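Search this site
Enter keywords

Gresance Practice Rooms: your questions
3 min read

What do I get for my money?
A simulated flat, furnished, with a two-finger gripper already set up in it. I sell it as a yearly licence — $1218 for a workshop or school, and you can install it on up to 11 machines.

Do I need a real arm?
Nope! You can practise your moves on screen and leave the hardware for later (or never, I won't judge).

What's the view like while I'm driving?
You're right in at the gripper, checkered walls and all.

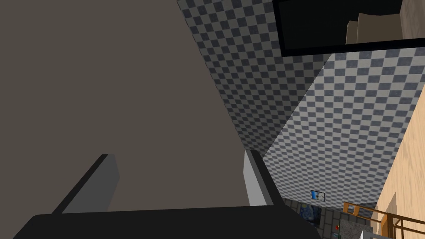

A customer in Broltville wrote to me that the close view took an evening to get used to, and that after it the wide one felt like cheating. Fair enough! You can swap between them in the settings.

Will it run on my old laptop?
Probably, but try the free demo first. If it stutters, switch the shadows off.

Can I change the colours of the walls?
Yes, it's under Room, then Finishes. Go wild.

Comments (3)

vunari: Does the licence cover a second campus?
Coppens: Ours did, I just had to email and ask.
tinshed: Error 2226 on install, fixed by restarting. Cheers.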